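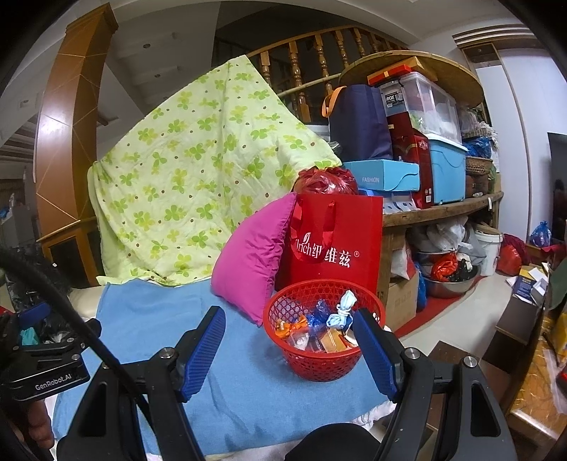
Amusement Operations 2
Week 6 handout: Buying and siting small rides
Daichi Hayashi

Read this before the tutorial. The Fivomholm case is on the second sheet.

Siting

A carousel or teacup ride needs level ground and a clear walkway on all sides. Measure the site with the fence in place, as the fence takes up more room than most buyers expect. Check the power supply at the same time. A centre that has to bring in a new line can lose a month of trade.

Ordering

The purchase order should name the model, the voltage, the colour of the seats and who pays for unloading. Spare parts go on the same order. Koyama ordered theirs later and paid freight twice.

Case: Fivomholm

Fivomholm is an indoor family centre with 20 coin rides and one small carousel. In August the owners replaced the carousel with a Flevau teacup ride - 18 seats, one operator. Freight came to $3,000, paid by the buyer. The old ride was sold to Prerkano for parts.

Staffing

Each operator does a walk-around before opening and signs the log. The log stays at the ride. If a lap bar or gate latch is faulty, the ride stays closed until it has been repaired and signed off.

For the tutorial

Draw a site plan for the Fivomholm ride, with queue, exit and fence. Bring 2 copies. Written answers are due 12 June 2020, by email or in the box outside the office.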